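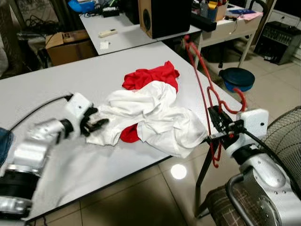 White over red on the white table, before any folding.

2021-11-17

Up before the alarm and could not get back to sleep, so I made coffee and looked at the list. The list has been on the fridge since September and most of it is still there. Item one was the clothes, and I had decided the night before that it would be today whatever the weather did. It rained.

The trouble is that I keep things in the wrong season. The summer shirts were still in the drawers and the sweaters were still in the boxes from the move to Hinddale, and every cold morning I have been pulling the same two out of the top box and putting them back in whatever state they came off. I own more than two sweaters. I would like to wear some of the others.

I started with the whites and the reds, which makes no sense as a system except that they were on top. The red had gone down on the table first and the white went over it, and for a while I left them in a heap and read the mail. There was a bill from Pernora for the water and a card saying the parcel from Kyei was held at the depot. Paid the bill. The parcel can wait until I am over that way.

White cotton shows every crease. I know this and still buy it. When I lived in Pratent I had a good iron and a board that stood up by itself, and I ironed on the same evening every week with the radio on. The iron died the winter before I left and I replaced it with a cheap one that spits. Now I fold things while they are flat and smooth them with the side of my hand, and that does well enough for anything that goes under a sweater.

My way of folding, written down so I stop changing it: front side down, sleeves across the back, one third in from each side, then up from the hem in two turns. Red with red, white with white. Anything missing a button goes on the chair and not back in the drawer. I have been bad about the chair. Things go on it and then I sit on them.

Red I never used to wear. I bought the first one for a party and it turned out to be the warmest thing I owned, so it became the one for walking in. The color has held up fine. The only accident was years ago, when I put a new red towel in with the sheets and slept on pink for most of a year. I have washed the reds separately ever since, cold, and I do not trust the labels that say you can mix them.

By noon the first drawer was done. Lunch was soup and the end of the bread. I walked to the store after that for more bread and for mothballs, and they had no mothballs, only cedar blocks, three to a packet. I bought 2 packets. The man at the register said they need sanding every so often to bring the smell back. I have sandpaper somewhere, probably in a box.

Afternoon was slower. I emptied the second box onto the bed and found the gray scarf I had accused the bus company of losing. I also found a bag of single socks, which I had clearly packed on purpose and carried 900 miles. I went through it with the sock drawer open and matched three pairs. The rest are rags now – they went under the sink with the floor cleaner.

The give-away bag is by the door. In it: the striped shirt that never fit in the shoulders, the linen pants, both of the jackets from the old job, and a sweater I like but which itches so much that I have worn it once. I took the sweater out again and then put it back in. The drop-off closes early this week, so it will have to be tomorrow morning or next week.

Still to do: the coats, the shelf above the coats, the buttons. The shelf needs the stepladder and I lent the stepladder to the people downstairs. I should ask for it back but they are painting, and I can hear that they have not finished.

The rain stopped after dark. I made eggs and ate them late. My back is sore from bending over the bed, and next time I will do all of it at a table. One drawer sticks now that it has sweaters in it, so I moved the thickest two up to the closet shelf and it closes – just.

Cedar blocks are in. The bedroom smells like a pencil.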